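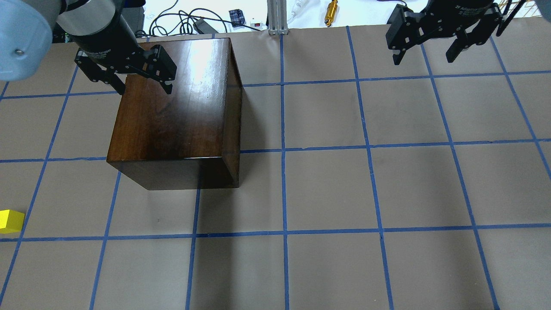
Food > Baking > Regional desserts > Nirstead tart

Nirstead tart

Nirstead tart is a baked custard tart flavored with browned butter and nutmeg, with a thin layer of stewed plums under the filling. It is named for the market town of Nirstead, where it is sold whole or by the slice. A closely related tart made in Plenen uses pears and leaves out the nutmeg.

Share 39

Ingredients and preparation

The crust is a short pastry of flour, butter, sugar and egg yolk. It is rolled thin, fitted into a shallow pan and baked blind until the edges begin to color. Plums are cooked with a little sugar until they hold together when stirred, then spread over the cooled crust. The custard is made from whole eggs, cream and butter that has been browned and strained. Nutmeg is grated over the top just before baking.

Most recipes call for a slow oven. Cadi Jarman's version bakes for 40 minutes and is taken out while the center still moves slightly. The tart is left in the pan until fully cool, as the custard tears if it is cut warm. Some bakers brush the baked crust with egg white before adding the fruit.

History

The earliest known written recipe is in a household notebook kept by Heledd Penry, who cooked for a boarding house in Nirstead. Her recipe uses lard in the crust and gives no oven temperature. The Humphreys bakery began selling the tart in August, when local plums were ripe, and later made it all year with bottled fruit. Tudur Morris, who ran the bakery after the Humphreys family gave it up, replaced the lard with butter.

Variations

The Plenen tart is baked in a deeper pan and has a softer filling. Eilif Sjöberg's cookbook includes a version with cardamom and an almond crust. Édgar Taipe makes small single-serving tarts with prunes in place of fresh plums.

Serving

Nirstead tart is eaten at room temperature, usually plain. Cream is sometimes served on the side. It keeps for two days in a cool place, but the crust softens after the first.

See also: Custard tart, Plum cake, Shortcrust pastry

Search recipes and articles

188 shares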